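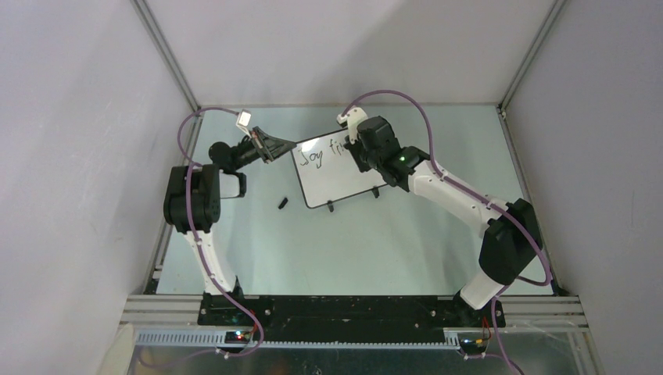

Figure 7.1 Two-arm workcell with a small whiteboard on the table. Each arm carries its own camera-like module above the gripper.

CHAPTER 7
Buying a Two-Arm Cell: Reading the Offer

In this chapter
What a packaged cell includes and what it leaves out
Reading a spec sheet line by line
Acceptance tests, and who writes them
Service terms

Key terms: bimanual, payload, repeatability, acceptance test, cable dressing, service window

7.1 A package, with a price on it

Chapters 4 through 6 built a cell from parts. Most shops won't do that. They get a quote, a PDF, maybe a video, and two weeks to say yes or no. So this chapter is about the quote.

Our running case is the Nondier bench cell, sold by Plomero and reviewed by Gemechu Assefa for the training lab at Gevelham. Two arms, one table, panels, cameras, software license. The buyer wanted it for small handling work — picking up flat things, holding them still, passing them across, writing on them or wiping them. Light stuff. Nothing over 300 grams.

A second bid came from Malinowski. Cheaper on page one. We get to page four of that bid in section 7.4.

7.2 What's in the box

Look back at Figure 7.1. Plain gray panels on three sides, pale tabletop, metal rails at the seams. Dull to look at, and worth paying for. Plain walls make life easier for the vision software, and a buyer who skips them ends up taping cardboard to a shelf by September.

Now the purple cables. One per arm, with slack left in a big arch and more in a loop lower down. The sleeves at the elbows are a separate line on a lot of quotes. Ask. Assefa's notes on the first draft of the Plomero quote say only "sleeves? spare cables? who fits them?" and the answer took three emails to arive.

Things often missing from a base price:
Delivery past the loading dock
Leveling and bolting down
Spare cables
Spare gripper fingers
Camera calibration after a move
Training for a second operator

That last one hurts. One trained person goes on leave and the cell sits.

7.3 Reach, overlap, and the middle of the table

A single-arm spec sheet gives reach as one number. With two arms that number is nearly useless on its own. What you want is the overlap — the patch of table both grippers can get to with the wrists at a sensible angle. In Figure 7.1 the board is a bit above the middle of the table, and both grippers are right up at it, left one near a corner, right one over the upper right part. That patch is where the shared work gets done. Ask the seller to draw it. On paper, with dimensions.

Also ask what happens to the camera view when a gripper is over the workpiece. The right gripper in the figure covers the end of the second word on the board. "Joy" reads fine, the next word starts with what looks like "fri" and then you lose it. A person looking from the side would just lean over. A fixed camera can't, so the quote should say how many views the software uses and what it does when one is blocked.

7.4 Acceptance tests

Write your own. The seller's test will be one the seller's cell passes.

Assefa's test for Gevelham ran 100 trials, in three blocks, with the board set down at a different tilt each time, up to 30 degrees. Pass mark agreed in writing before the truck came. The Plomero offer took this without changes. The Malinowski offer, page four, allowed 28 trials with the board always in a fixture, and charged for re-tests. Not a bad cell, maybe. A much weaker promise.

Put these in the test sheet:
The object, by name and size
Where it starts, and how much that varies
What counts as a success
What counts as a human assist
Who keeps the log

Assists are where arguments start. If an operator nudges the board between tries, is that a fail? Decide early. Write it down, get it signed.

7.5 Service terms

Response time and repair time are different numbers and sales staff blur them. A four-hour response can mean a phone call. Check too if the service window covers the evening shift, and wether remote login is needed for support. Some sites don't allow it.

Before going on to section 7.6, get hold of one real quote, any vendor, and mark every line that has no quantity next to it. Bring the marked copy to class.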